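Stevville swimming baths to open again in April

I've been going on about this to anyone who'll stand still long enough, so I may as well put it in writing: the Stevville baths are opening again! The doors have been shut for two winters and I had more or less given up, but the notice went up outside the library last week and I read it through twice in the drizzle to be sure.

For those who've moved here since, the baths went up in 1963 on the old tram yard behind Clinda Street, and most people my age learnt to swim in them. I certainly did, badly, hanging on to the rail at the deep end while my mum shouted from the benches. They closed when the boiler packed in and the roof over the small pool started letting in rain, and after that it was all talk of flats and a car park.

What changed things was the petition. It got 3826 names, which in a town this size is a lot of kitchen tables and a lot of biros. Gerasimos Xenos ran it from his shoe repair shop (you couldn't get a heel fixed without signing, and I know people who took in perfectly good shoes just to have a chat about it). I popped in to see him and he was trying very hard to look calm.

"I'll believe it when my hair's wet," he told me. "But yes, I'm pleased. I've bought new trunks, put it that way."

The building work has gone to Drono, the same firm that did the roof on the junior school, and they've been in since the autumn. The main pool has been retiled, the small pool has a proper roof again, and the changing rooms have been knocked about so that families get their own cubicles. I'm told the old wooden clock is staying. I'd have written to someone if it wasn't.

Prices haven't been settled yet, which is a bit of a worry this close to opening, but the early morning swim is definitely coming back. It'll start at half past six, as it always did, and there will be lessons for grown-ups in the evenings as well as the children's classes after school. The lessons will be kept to 15 people each, so if you've been meaning to learn, get your name down quickly. Forms are at the library desk and they'd like them back before the end of March.

The other bit of good news, to my mind anyway, is the café. Kiều, who've had the noodle place by the bus station for years, are taking over the counter upstairs where you look down on the water. They've promised to keep doing chips. I asked specially, because a swim without chips after it is only half a swim, and the woman behind the till laughed and said I was the fourth person that morning to bring it up.

There's still a job to do on the steps at the front, so for the first few weeks everyone will be going in by the side door on Clinda Street. Prams and wheelchairs can get in that way too, and there's a bell if it's shut. Bikes will have to be left by the library until the new racks arrive.

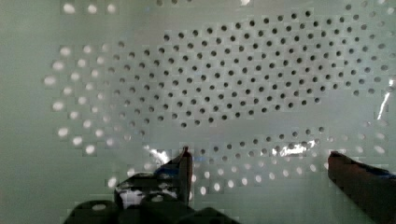 I'll be there on the first morning with my towel under my arm, and I've talked my sister into coming with me, though she says half past six is no time for anyone to be seen in a swimming cap. If you've got old photos of the baths, the library would love to borrow them for the wall upstairs. Just pop your name on the back so they can get them home to you afterwards.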